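Household Help Board > Paperwork & Records

How long do I really need to keep appliance manuals and receipts?

posted by dripcoffeedan, 7 Sep 2022

We moved into this house in June and I am still unpacking paper. Kitchen stuff took an afternoon. Paper has taken the whole summer and is winning.

I have manuals and receipts for pretty much everything we've ever plugged in. Some of it is for things we own. A good deal of it is for things we left at the curb two apartments ago, including a 117-page booklet for a Mosorik bread machine that made four loaves before it started walking off the counter. There are warranty cards I never mailed, with the little perforated edge still intact. There are receipts that have faded to a uniform pale gray and could be for a dishwasher or a sandwich.

My wife's position is that everything is online now and it can all go. My position is that the day I throw out the water heater paperwork is the day the water heater finds out.

So what do people keep, for how long, and how do you store it? I'd like a rule I can follow without having to think about each sheet. Renters' and homeowners' answers both welcome, we've been one and are newly the other.

9 people found this useful

filing_is_a_sport

I did this last winter after my mother's house got emptied out and I saw my future. Here is what I settled on.

Manuals: keep them only for things that are attached to the house or would be expensive to get wrong. Furnace, water heater, garage door opener, sump pump, the oven. If it has a plug and you could carry it out to the car by yourself, look up the manual online, save the PDF, and recycle the booklet. Check that the PDF exists before you recycle. I had a Hollance dehumidifier whose manual could not be found anywhere, and I learned this while standing in front of it with a blinking code that said E4.
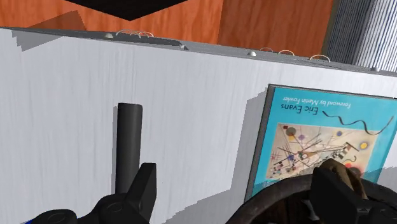
Receipts: photograph them the day you get them. The thermal paper kind fades no matter how nicely you treat it, and it fades faster in a plastic sleeve or a hot drawer. For small appliances I keep the photo until the warranty is up and then delete it. For anything over a couple hundred dollars I keep the photo for as long as I own the thing, in case of an insurance claim. Email the photos to yourself with the name of the item in the subject line. It's ugly and it works, and you can search it from the basement.

Anything that counts as an improvement to the house (new roof, new windows, that sort of thing) goes in a separate folder, and you keep it until you've sold the place and then several years more. Ask whoever does your taxes how many. Mine gave me a number and then a look.

With one long weekend I went from 273 separate pieces of paper to 39. I counted because I wanted credit for it. None has been issued.

One more thing: write the model and serial number on the front page of whatever you do keep. On a water heater the label is always facing the wall.

22 people found this useful

toss_it_all

Throw it out. I haven't kept a manual since college and nothing has happened to me.

2 people found this useful

basement_archivist

Mostly agree with the long answer above, less so with the short one, whose author I assume rents.

I'd add that the previous owner's papers are worth more than your own. If they left you a drawer of stuff, go through it slowly before you pitch anything. Ours had the permit for the deck, the paint colors for every room, and a hand-drawn map of where the sprinkler lines run. The map is wrong in two places, but it is confidently wrong, and that narrowed things down.

As for the warranty cards, in my experience you're usually covered without mailing them, provided you have proof of purchase. The exception for me was a Sumis mattress that wanted registration within 80 days. Read the small print once, when you buy the thing, and write the deadline on the receipt before you take its picture.

And check whether your credit card adds extra warranty time. Mine paid for a Kim countertop oven that died a few weeks after the regular coverage ran out. They wanted the receipt, the card statement, and a copy of the original warranty, so hang on to that page even if the rest of the booklet goes.

You can let go of the bread machine book.

14 people found this useful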